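4. Cell Preparation and Recording Rules

4.1 Scope

The rules in this section apply to all tabletop dish-handling trials run at the Kollesthorpe site. They cover the state of the workspace before a trial, the order in which it is checked, and the records kept when a trial is rejected. They do not cover arm speed limits or emergency stops, which are handled in the site safety plan and were not changed for this study.

An earlier set of rules, written by Bianka Bakos for the Bimar trials, ran to a single page and left most of the setup to the operator. Operators followed it closely, but two people working from the same page could produce starting layouts that differed enough to change the results. In August we rewrote the page as a written standard with pass and fail conditions. We refer to it below as the Wirnero rules, after the scheduling software in which the checklist is stored.

4.2 Starting state

A trial begins from a known starting state. The arm is parked outside the view of the fixed camera. The operator's hands and sleeves are also out of view. The tabletop holds the items named in the trial card and no others. Tools, cloths, spare fixtures and drinks go on the side cart.

A reference view is saved at this point, before the arm is released. For rack trials, the reference view must show the rack's front feet in contact with the table and enough of each plate rim to tell it apart from its neighbors. It is acceptable for a plate to be mostly hidden by the one in front of it. It is also acceptable for the rearmost plate to reach the upper limit of the view, provided its rim can still be identified. Figure 3 gives a reference view for a rack trial.
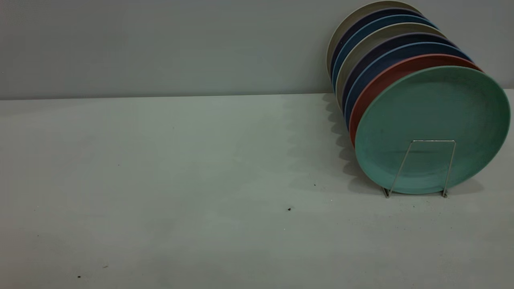
Figure 3. Reference view, rack trial. Eight plates upright in a wire rack, arm parked out of view.

Plate order is fixed by the trial card and is read from back to front. We chose this direction to match the loading order, so the operator can read down the card while placing the plates. Under the Bimar rules the order was read from front to back, and several cards had to be reprinted when the two conventions were mixed in the same week. Any card that does not state its reading direction is now treated as invalid.

Plates of the same color are considered interchangeable. If a trial depends on telling two such plates apart, the card must refer to them by position and the operator must not swap them between repeats.

4.3 Surface condition

The table is wiped at the start of each session and again after every reset in which an item was dropped. Small specks and crumbs do not fail a trial. They are common on a matte surface, and a rule against them would have stopped work many times a day with no clear benefit. Anything large enough to tip or shift a plate does fail it, as does any liquid.

Smudges on a plate are allowed unless the trial card calls for clean items. Chipped plates are withdrawn at once and are not returned to the set, even if the chip faces away from the camera.

4.4 Lighting

Overhead lighting stays at one setting for the whole session. Soft shadows on the table and wall are expected and should be left alone. Operators had been moving the rack a short distance to reduce them, and this turned out to be the most common cause of a mismatch between the saved reference view and the planned layout. The rack is now placed against a printed template, the template is removed, and the rack is not moved again for lighting reasons.

4.5 Two-person check

The operator who loads the rack does not approve it. A second person compares the live view with the trial card and signs the checklist. When one person is working alone, the check may be done over the network, but only from the live view. A verbal report of the layout is not enough.

Judit Gulyás reviewed the first sessions under this rule and found that most rejected setups were caught by the second person before the arm was released. The usual faults were a plate out of order or a rack foot resting on the edge of the template. Both take less than a minute to correct. Corrected setups are checked again from the top of the list.

4.6 Rejection and record keeping

We attempted 1734 setups under the Wirnero rules, of which 1674 were accepted and went on to a trial. Rejected setups are kept in the log with their reference views and a short reason, and are excluded from the results in Section 5. They are never deleted or relabeled, even when the fault was minor.

A trial that began from an accepted setup counts toward the results whatever its outcome. Operators may not go back and reject a setup after seeing the arm fail. If a fault in the setup comes to light later, the trial is flagged and reported separately. The wording of this rule was taken from the Hegyi protocol with small changes to fit our log format.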